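Section 4: Getting the Zerkar Scoreboard Ready for Game Day

If you've made it through Section 3, your Zerkar is assembled, the feet are on the right way around, and you've stopped finding foam peanuts in your shoes. Now we get to the fun part, where it goes out to a football field and shows an actual score!

I've run mine for junior varsity and youth games over at Kao Field for a good while now, and I wrote this section the way I'd walk a friend through it on the sideline. The short card that comes in the box covers the same ground in much smaller type. Keep it in the case anyway.

What you'll need at the field

The display panel, both legs, and the crossbar
The Bralevura console (the handheld unit with the big orange keys)
The console battery and a spare
The horn, if your league allows one
Two sandbags, filled
The rain sleeve, even if the forecast is perfect

4.1 Placing the display

1. Pick a spot on the visitor side, facing the home stands, at least five yards back from the sideline. If there's a track around your field, the outer lane is a nice flat place for it (ask the track coach first, and put something soft under the feet).

2. Stand the legs up and slide the crossbar in until both pins click. I give each pin a tug.

3. Lift the panel on with a second person. I've done it alone and I don't recommend it. It's awkward more than heavy, and it catches the wind like a door.

4. Drape a sandbag over each foot.

5. Walk up into the stands and look back at it. If low sun is hitting the panel straight on, turn the whole thing a few degrees toward the nearer end zone. You'll be amazed how much that helps for a late afternoon kickoff.

Caution: Don't stand the display inside the team box or anywhere behind the end line. Receivers run through the back of the end zone at full speed looking up at the ball, and they will find it.

Caution: Take the panel down if the wind gets strong enough to lean it. Sandbags are for breezes.

4.2 Pairing the console

The console and the display talk to each other over a channel, and out of the box every Zerkar is set to channel 411. That's fine if yours is the only one in the park. If there's another game going on the next field over with the same model, one of you has to change, and you'll want to work that out before the coin toss.

1. Switch the display on first. Wait for the row of eights to finish.

2. Hold PAIR on the console until the light blinks green, then let go.

3. Press HOME +1. If a 1 shows up on the display, you're paired. Press HOME -1 to put it back to zero.

4. To change channels, hold PAIR and CLEAR together, key in the new number, and press ENTER. Then do the same on the small keypad on the back of the display.

Note: Rated range is 600 feet with a clear line of sight. A football field is 100 yards goal line to goal line, so even from the press box you've got room to spare. Metal bleachers between you and the panel will eat into that, and so will a packed concession stand with a microwave running. I sit at the fifty and never think about it.

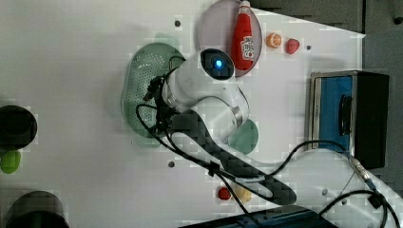

Can I use two consoles with one display, so one person runs the clock and another runs the score?

You can pair up to two, and the second one takes whatever role you give it under ROLE in the setup menu. Choose CLOCK for one and SCORE for the other. If both are left on FULL, the display follows whichever key was pressed last, and you and your partner will spend the first quarter undoing each other.

4.3 Setting the game clock

The console comes with a high school preset (twelve-minute quarters) and a blank one called CUSTOM. For youth games I build my own, and it takes less time than lacing up a kid's cleats.

1. Press MENU, then PERIOD.

2. Scroll to CUSTOM and press ENTER.

3. Key in the quarter length in minutes and seconds. For eight-minute quarters that's 0800. Type the leading zero or the console reads it as something else entirely.

4. Set halftime the same way under BREAK.

5. Under TIMEOUTS, set how many each team gets per half. The little dots next to each team's score will match.

6. Press SAVE and hold it until you hear the double beep. A single beep means it's only saved until you power off. I lost a whole setup that way on a Wednesday evening with both teams already stretching, and I was punching numbers in while the referee stood over me.

Running clock: some leagues let the clock run once a team gets far enough ahead. Turn this on with MENU, then RUN. The clock will then stop only when you press STOP yourself. The console doesn't know your league's margin and won't switch over on its own, so have the referee tell you out loud when it's time.

Note: The display shows down and distance too, but it won't follow the play for you. After each snap, press DOWN once to go to the next down. After a first down, hold DOWN until it resets to 1 and 10. Goal to go is the GL key. If you fall behind (you will, at first, when they go no-huddle), skip the distance and just keep the down right. People in the stands care a lot more about the down.

4.4 Team names and colors

The Zerkar can show up to six letters per team. HOME and GUEST are the defaults and plenty of people leave them. I like putting the names in, though, the kids love it!

1. Press MENU, then TEAMS.

2. Use the plus and minus keys to move through the alphabet. Hold one down to go faster.

3. Press ENTER after each letter, and SAVE at the end.

Longer names have to be chopped, and I'd check with somebody from the visiting side before you chop theirs. I once shortened a team to something that looked fine to me and got a very funny look from their bench.

You can pick red, white, or amber for each side's digits. Amber is the easiest to read in daylight. Red looks terrific at night and washes out badly before sunset, so for an early game I put both teams on amber and leave it alone.

4.5 Battery and power

The console runs on one 2000 mAh pack, and that gets me through a doubleheader with the backlight on low. The display has its own battery inside the lower housing and charges through the port under the rubber flap. 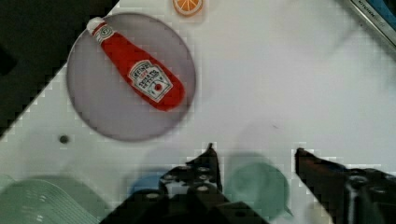 I charge both the night before, all the way, with the display's power switch in the OFF position. The display will charge with the switch on, but it takes much longer and the housing gets warm.

1. Plug the charger into the wall first, then into the unit.

2. Wait for the light to go from amber to solid green. Blinking green means it's still topping off.

3. Close the rubber flap until it sits flush all the way around. Run your thumb over it.

4. Put the spare console pack in the case right then. Mine used to live on the kitchen counter on game days, so I speak from experience.

If the battery symbol on the console starts flashing during a game, you've got enough left to finish the quarter. Swap the pack during the break. The display holds the score and the clock while the console is off, and when it comes back on it picks up where you were. Check the clock against the referee's watch before play starts again.

Caution: Don't use a generator without the Cornura filter that plugs in between it and the charger. Small generators put out uneven power and the charging board doesn't care for it. The filter is sold separately, and I wish it weren't.

4.6 The horn

1. Plug the horn lead into the AUX jack on the left side of the display.

2. Set the volume to 2 before your first test. I mean it. The thing goes up to 9 and you do not want 9 with your head next to the panel.

3. Press HORN briefly to test, and warn whoever's nearby.

4. Under MENU, then HORN, choose AUTO if you want it to sound at the end of each quarter, or MANUAL if you'd like to do it yourself.

Caution: In MANUAL, keep your thumb off the HORN key while the ball is live. It's right below DOWN and I've hit it by accident with a kicker halfway through his approach. His coach had some thoughts.

4.7 Quick check before kickoff

I do this when the captains walk out for the toss:

Clock shows the full quarter length and is stopped
Both scores at zero
Quarter shows 1
Timeout dots are all lit for both teams
Possession arrow is off until after the kick
Spare pack is in your pocket

Then find the referee and agree on signals. The one I always ask about is the clock after a play ends out of bounds, since youth rules are all over the place on that. Ask who's keeping the official time, too. Plenty of crews keep it on the field and treat the scoreboard as a courtesy for the fans, and in that case, when they wave at you to add seconds, add the seconds.

4.8 If something's off

Display is on but the console does nothing: check the channel on both. If they match, pair again from step 1 of 4.2.

One digit is missing a bar: power down, press firmly on the ribbon connector behind that digit, and power up again. If the bar's still missing, see Section 7.

Clock counts up: you're in ELAPSED mode. Press MENU, then PERIOD, then DOWN.

Score jumped by six when you only meant one: you pressed TD. Press UNDO within ten seconds, or take the points off with -1.

Colors went back to red: you got the single beep. Go back to 4.4 and hold SAVE longer.

Packing up and storage are in Section 5. Let the rain sleeve dry before you fold it.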